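thread, because people keep asking what I do all day. I teach a robot to hang up laundry. By hand. One garment at a time

1/ two ways to show a robot a job. you hold the gripper yourself and just do it, or you sit at a desk and drive the arm from across the room. I've done both for Mabaso. The first one wins for cloth, not even close imo

2/ driving the arm (we call the rig Hikow, don't ask, it was named before me) is fine for boxes. Pick box. Put box. Done. Try it with a sock and you want to lie down on the floor

3/ reason is you can't feel anything. Screen says the fingers are closed on the sock. Fingers are closed on air. You go back and do it again. And again. Fleece is worse, it squashes and then slips out sideways

4/ handheld, you feel the tug. Your wrist fixes it before you've thought about it. That little fix is the stuff we want in the data

5/ numbers for the number people: 1,197 clips in the set as of this morning. All clothes and small linens. About 9 seconds each once you trim the standing around

6/ "9 seconds isn't much" it is plenty. Grab, lift, bring it to where it goes, let go. If a clip runs long usually I was dithering

7/ dithering is a real problem btw. Robot learns the dither too. Bheki Botha trained a policy off my first batch and it hovered over every shirt like it was choosing a melon. That was me. That was my hovering

8/ so rule one, make up your mind before you hit record. Rule two, don't talk w your hands. I talk with my hands

9/ rule three is the hard one. Move slower than you want but don't stop. Stops look like the end of the task. We had a whole afternoon of demos where the thing learned to get halfway and quit

10/ somebody asked do I keep the bad ones. Depends. Drop it and pick it back up clean = keep, that's useful, robot's going to drop stuff too. Drop it and swear and kick it under the table = delete

11/ also you have to mess up the starting pile every single time. If the pile always looks the same the robot memorizes the pile. I caught myself folding the starting pile neatly. Years of habit

12/ Clollura (the other team on this, they do kitchens) swap two people between grippers so no one persons style takes over. We tried it for a week. My clips and Bheki's look like they come from different planets. He goes in from the top on everything, I come in low at the hem

13/ both fine. Mixed together with no plan, not fine. Policy went for the middle of the garment, which neither of us does ever, and got a fistful of nothing

14/ fix was more variety, not less. 6 ways of starting on the same garment, labeled. It stopped averaging us after that. Mostly

15/ fingers nearly shut, up against the edge of a big white fleece. Closing on the hem is the half second I care about most in any clip

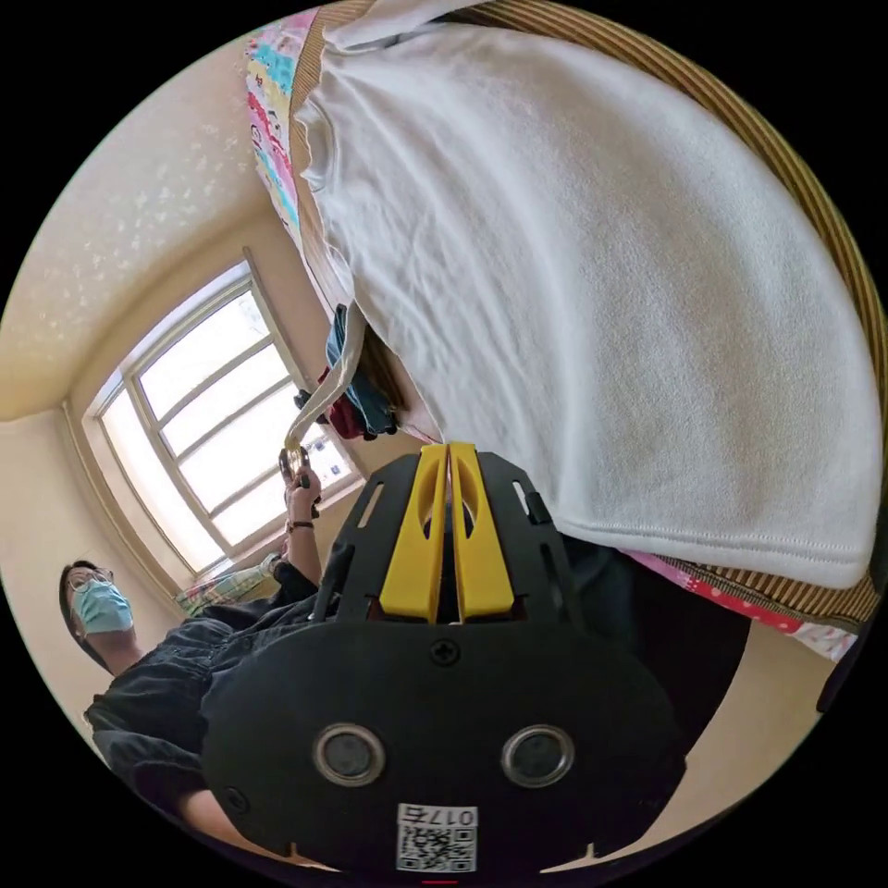

16/ Q from the replies: can't you just record people's bare hands doing this and skip the gripper?

17/ We tried, and the trouble is a hand has a thumb and the robot's gripper doesn't. You end up guessing which of your ten small moves it should copy. With the gripper in your fist you can only do what the robot can do, so the guessing mostly goes away

18/ other Q, does it hurt. Yeah a bit. Forearm by lunch, thumb by 3pm. I swap sides. Left handed clips are ugly but they go in

19/ the Gollisau people want bedsheets by December. Fitted sheets. I said flat sheets. We are in talks

20/ pay attention to lighting if you're starting out. We shot one batch all in the morning and the policy got dumb after sunset. Now I split it, some early, some with lamps on, blinds wherever they happen to be

21/ and wipe the lens. Every time. I lost most of a day to one thumbprint. Did not notice till Bheki asked why everything was foggy

22/ remote driving still has its place, should say that. When the policy is already decent and just blows one step, I take over on Hikow, fix that step, hand it back. Short corrections. Those are worth a lot per minute, more than another fresh demo

23/ it's starting from nothing by remote that I wouldn't wish on anybody

24/ ok thats the thread, back to it, there's a basket of towels waiting. Will post the finger pad comparison when I've got the tape off the old ones

Print this thread | E-mail this thread
Last updated: December
Contact | © Mabaso | Back to top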